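搬实验室第三天,手已经不是我的了。趁等电梯发几条

1/ 离心管这东西平时不觉得多,一收拾才知道哪儿都是。抽屉里,窗台上,通风橱角落,连Lilibeth Macaraeg的旧书包里都翻出一袋(没开封,谢天谢地)

2/ 规矩先说一遍:没写名字的,先拍照发群里,等到明天中午,没人认就走废液。不要来问我"那管黄的是不是我的",黄的有一架子

3/ 管架是从Ovside那间借的,每架50个孔,借了就得还,别又拿去插笔了!!上次少的那个到现在没找着

4/ 装得快满的单独放,拧紧盖子,立着,不许躺。躺着的我见一管扶一管,烦死 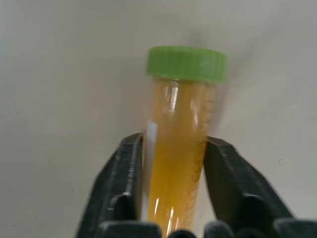
5/ 还有写字的问题。管子侧面那条白的就是给你写的,写日期写缩写都行,别写在盖子上,盖子一换谁知道是谁。用酒精擦不掉的那种笔,蓝色的不行,擦一下就没了,亲测

6/ 刻度那边别贴胶带。贴了看不到体积,撕下来数字也跟着掉一半。去年3月我就这么废过一批,心痛到现再

7/ 新到的空管在Fulton那个纸箱里,一箱100支,先拆旧的再拆新的。问过价钱,不便宜,省着点

8/ Skilotthorpe楼那边说推车下午才有,那就先把架子码好,贴条,等。冰箱里的最后搬,谁都别提前拿出来

9/ 电梯来了。晚上回来继续收离心机那张台子,有空的来搭把手,奶茶我请,限前两个到的哈

10/ 补一条:谁把绿盖子和蓝盖子混一个袋子里的,自己来分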